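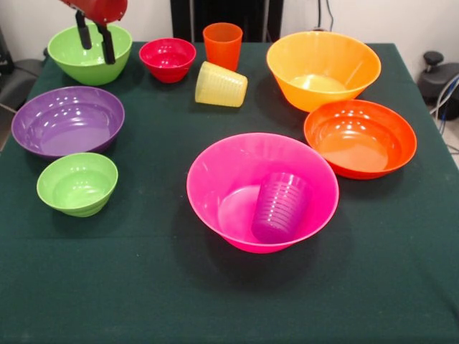 I got a peek at the new planner build from Remano in December, and I'm pretty excited about it! Amber Dierckx rewrote the part that decides which dish to go for next, so it now scores every rim it finds before the arm commits to a grasp. Bowls are a fun test for that, with all those shiny highlights on the plastic and a yellow cup lying on its side to mess with the depth data.
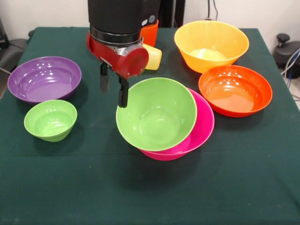
The old version (I used it for two months, ugh) would plan the grasp and the drop separately, so you'd sometimes get a nice pick with no way to set the thing down. Now both get solved together, in 400 milliseconds on Ward Timmermans's laptop. He's still chasing 17 open bugs, mostly in the collision checker, and Trendley gets the build after that. 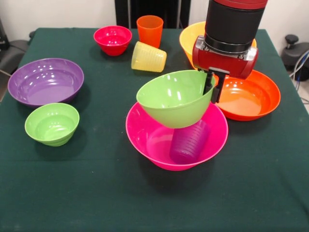
The green bowl, held by its rim over the pink one.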